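Notes from the January get-together about the Clekitz stores, typed up by me because I was the one who'd brought a pen. We started at 10 past 2 and I've left out the bit where we all talked over each other about biscuits.

**Where we'd got to**

The last set of notes went round and no one wanted them changed, apart from the spelling of Sultik, which I got wrong all the way through (sorry!). The shelf labels are up. The hooks for the long brooms aren't, and they go back on the list.

**The odds and ends bin**

This took up most of the afternoon, as I think we all knew it would. The big grey bin has become the place where anything without a home gets put down, and we can't agree whether that's a problem or rather handy. I said I quite like it, as at least I know where to look! Others felt that cleaning things and scoops shouldn't be sharing, and I have to admit that's fair.

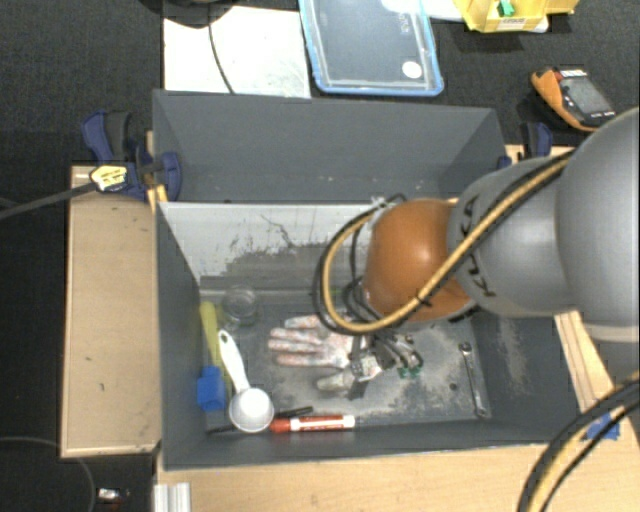
So we went through it item by item. The brush with the blue head and the yellow-green handle belongs with the cleaning kit, and it's going on the low shelf next to the dustpans. The white scoop was harder. It has a hole at the end of the handle, so it can hang up, and we settled on a hook by the dry goods (after a proper wash, please). The clear glass one goes in the cupboard with the other glass. I'd be much happier with it behind a door.

Then the glove. It's white, or it was, and it has reddish-pink smudges all over it. There was a strong feeling that it should go straight out, and an equally strong feeling from my side of the table that one more wash won't hurt. Agreed: one wash, and if the stains are still there it joins the rags. If you have the other half of the pair, bring it along!

We also talked about the bin itself. The bottom is dusty and scuffed and the inner wall is scratched, and someone wondered about a new one from Wendetau. It would cost 600 with delivery, which made us all go quiet. Agreed to give ours a good scrub first and look at it again in spring.

**Money**

We have 1010 in the pot. Tam want paying for the shelving before the end of the month, and that was agreed without any fuss.

**Labels**

Seventeen tubs on the back shelves still have no label. I've offered to do them, provided I'm allowed to use the nice pen.

**To do**

- Brush to the low shelf
- Hook for the scoop, plus the broom hooks from last time
- Glove washed, then decide
- Bin scrubbed
- Tam paid
- Tub labels (me)

Next one is in February, same room, same time. We finished just before 4 and I locked up.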